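List: workshop-storage
Date: 2/15/19
Subject: Re: Cable bins and wall baskets

> We have Gurine bins on the bench for leads and Melis wire baskets on
> the walls. The bins fill up and the baskets don't get used. Is it
> worth moving the cables off the bench altogether? Also, how do
> you keep small parts from ending up under everything?

I would keep the cables in bins. Wire baskets are poor for thin leads, as the connectors drop through the grid and have to be worked back out one at a time. We tried it with 19 leads in a Carrier basket last March and gave up after two weeks.
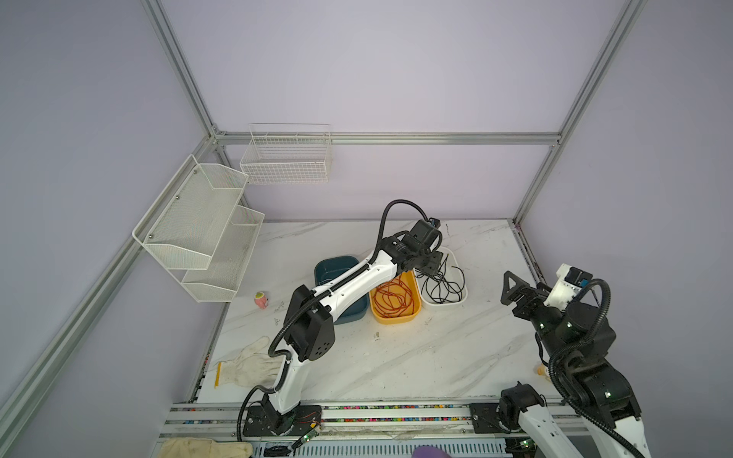

Sorting by type matters more than the size of the bin. Thin signal leads and heavier black ones should never share. With the orange-red cable in the yellow-orange bin and the black coils in the white one, the split is right, but the thin stuff is in a tangle and the black coils have strands hanging over the rim. Coil each lead separately, tie it at 2 points and stand the coils on edge. Anything over 3 m goes elsewhere. The teal bin could take the overflow.

The baskets are better kept for boxed items and hand tools. Check the fixings before loading them – small screws into thin panel will not take much.

On small parts, a shallow tray with a raised rim does the job.

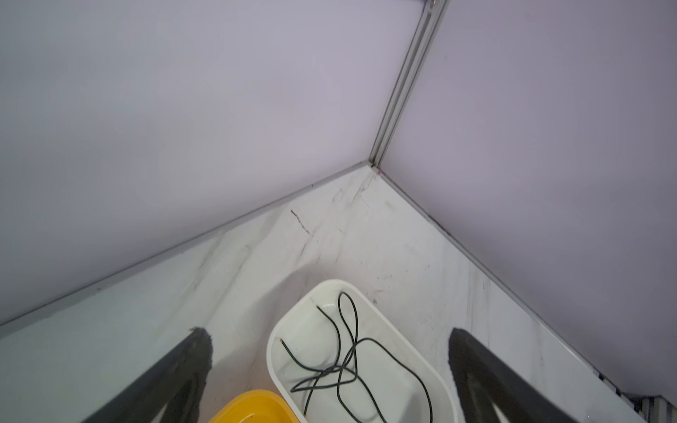
It should live in one place on the bench and be emptied at the end of each job. Ours is an Ikora, 5 mm deep inside, and washers stay put in it. Wipe the bench before putting it back – grit under a tray marks the surface.

Bin labels go on the front face, below the rim.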